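06/04/2022

Second day with the Plutix gripper service kit, on loan from Wustia. We must decide before the loan ends if we buy it. The fingers went on without trouble, but the manual gives the closing force in two different units and I lost an hour with this. 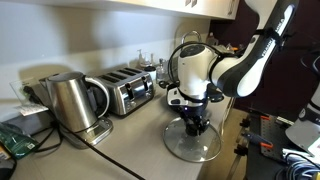 Force limit is now set to 9 N, speed at 200 mm/s. With a higher limit the software stops with error 3, which the manual does not list. I wrote to Wustia and wait for the answer.

To do: ask for the price of spare finger pads, save the settings under "Nirnmont".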